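**Stacking blocks** are small solid pieces, most often of wood, that children and adults pile, line up and knock over. Sets sold for home use tend to mix flat rectangular pieces with a few cylinders, and many combine painted blocks with ones left in natural wood. The Sotberg catalog lists a set of 135 pieces; the smallest Bosman set has 9.

Large claims are made for them. Sellers credit blocks with improving arithmetic, patience and even reading, usually on thin evidence. A survey of 664 households, often cited in Bosman leaflets, asked parents whether they believed blocks had helped. It did not test any children.

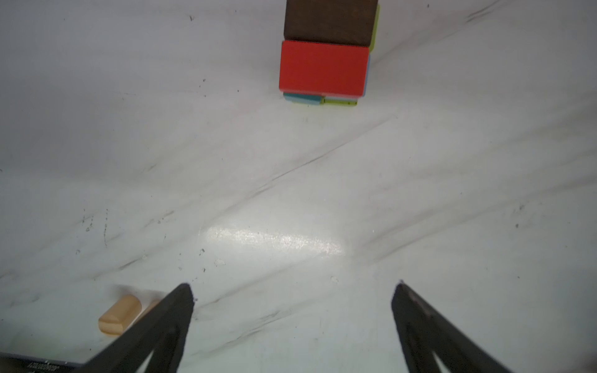 Jade Nuttall objects that this is too harsh, and that a child who has worked out why a cylinder rolls off a pile has learned something whether or not anyone tested it. The point is fair, though it would apply equally to soup cans.

## Stability

A stack of flat pieces stands as long as the weight above each layer stays over its support. Cylinders are stable on end and poor on their sides. The common advice that smooth tabletops are unsuitable is repeated in most guides, without measurements.

## Color

Theda Pfeiffer's scheme of 12 colors, each tied to a stage of learning, is still printed on some boxes. No basis for the pairings has been published.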